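Packing robots still slow on soft goods, Trastley trial finds

A pair of robot arms can now sort bagged goods at a packing table without help for most of a shift, but they are still well behind a person doing the same job, according to results released by the automation firm Pamine.

The trial ran at the company's site in Trastley and covered 417 attempts at one chore: pick up a flat item in a clear plastic bag, move it across the table and put it in a basket. The arms finished 6 bags in the time it took a trained packer to finish 25.

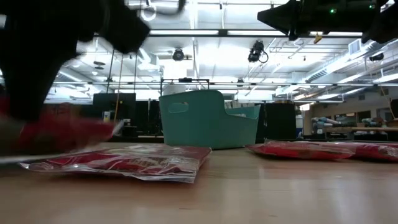 Antigoni Karras
Staff reporter
Apr 21, 2026

Plastic packaging was the main source of trouble. Shiny bags throw back the overhead lights, and the system often misjudged where an edge was. Bags lying partly on top of each other caused the most failed grips, and the arms sometimes came up with two.

"Boxes we can do all day," said Shabnam Mughal, who runs testing at Pamine. "A thin bag on a flat table is a different job. A person slides it to the edge and pinches it. We're still teaching the arms to do that."

The same equipment was tried on household chores, including folding towels and clearing a table. Mughal said towels went better than expected, though the software needed a restart several times. The firm has no plans to sell a home version.

Papadakis, a mail-order clothing seller, has agreed to put one station in its returns department in July. Workers there will keep checking and labeling the bags by hand, and the arms will only move them. The company has 100 people in returns and said no jobs will be cut during the test.

Pamine did not give a price for the station.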